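The Small Bottle and the Plain Cup

Drinking water on the table, and how much of it gets left there

Few items of shared equipment receive less thought than the ones people drink from. A meeting room at Tornville will have a written specification for the chairs, the lighting level and the door closer. Water is usually covered by one line in a supply order, and the line is copied forward from year to year.

The habit has a cost in volume. At the Pumphrey building in Plollesby, the catering store kept a record through November of every small bottle put out on tables and every one that came back opened but unfinished. The store issued 965 bottles. Of these, 435 were returned with water still in them. The remainder were either emptied or carried away, and the record does not separate the two.

A part-filled bottle is an awkward object. It can't go back into stock, and it can't go into the recycling until it has been drained. The cap has to come off, the water has to go down a sink, and somebody has to stand there while a narrow neck empties itself. Tipping a bottle straight up slows the flow, as air has to enter through the same opening the water leaves by. Holding it at a shallow angle keeps an air path open and gives a steadier stream. The same applies when pouring into a cup, where an uneven flow puts water on the table.

Cups bring their own problems. A light plastic cup with nothing in it has very little mass and a center of gravity well above the table. A sleeve or a sheet of paper will move it. Once it holds a few mouthfuls it becomes much more stable, and most spills on a hard surface happen at the moment of first pouring or when the cup is pushed aside to make room for something else. A straight-sided cup has the wider foot for its height. A tapered cup stacks better, and storage tends to win that argument.

Clear plastic also disappears against a pale surface. On a white top the rim and a few highlights are often all that marks the position of an empty cup, and a colored label does more to make a bottle noticeable than the bottle does.
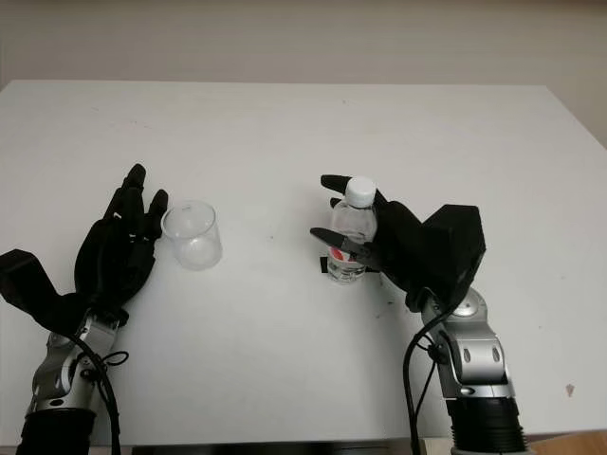 What Changed in the Rooms

Pumphrey's response was modest. Bottles were taken off the tables and moved to a side shelf, with cups beside them, so that a person had to choose to take one. Room layouts stayed as they were. In the following month the store issued 701 bottles against a similar booking load, and the number returned part full fell as well, although the sheets for two of the smaller rooms were incomplete.

Kandita, which supplies the cups, also offers a heavier version with a thicker base. It was tried in 2 rooms. Users knocked over fewer of them, but the stacks were taller and did not fit the existing dispenser, and the trial ended when the first carton ran out.

The tables themselves needed little attention. Matte white tops show scuffs and gray smudges early, and a damp cloth removes only part of the marking. Water left standing is a minor matter on a sealed surface and a larger one at an exposed edge, where it can work its way under the finish. Cleaning staff now wipe from the edge inward and dry the perimeter last.

A jug service is under review for the spring. It would remove the bottles entirely and add washing, for which the second-floor pantry has one sink and no drying rack.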